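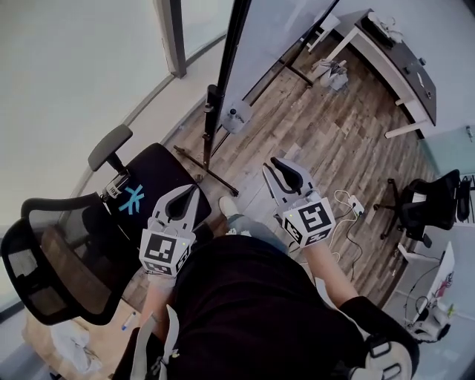
February

Went to the open afternoon at Drirden. Took the 1:40 bus and walked the last bit from Ackroyd Street. There were fewer visitors than I expected and most of them seemed to know each other.

Sibusiso Potgieter showed our group how they teach the arms. I had assumed somebody typed it all in. What they do is have a person hold a pair of grippers, one in each hand, and do the job themselves over and over, and the recordings are used for the training later. The grippers have cubes on them covered in black and white squares, so the cameras can work out where each hand is. He said a simple job needs at least 100 good tries before it's worth training on, and the towel folding one is at 144 and still not right.

They let us try. I wore the straps and had three goes at picking up a sponge and putting it in a bowl. Dropped it the first time. You have to squeeze slower than you want to, and you can't feel anything through the jaws, so you end up watching the tips the whole time. My forearms were sore after some 6 minutes. Sibusiso says people get used to it in a couple of days.

After that we saw an arm do the sponge on its own. It got it in the bowl twice and missed once. It stops for a second before it closes, which made me want to help it along. A man from Neltley asked what the arms cost and didn't get a straight answer.

Tea was in the hallway, with decent shortbread. I asked about the evening course and was told to write to the Odau office, so I need to do that before the end of the month. Missed the early bus and got home after seven. Soup for supper. Still have to call about the boiler.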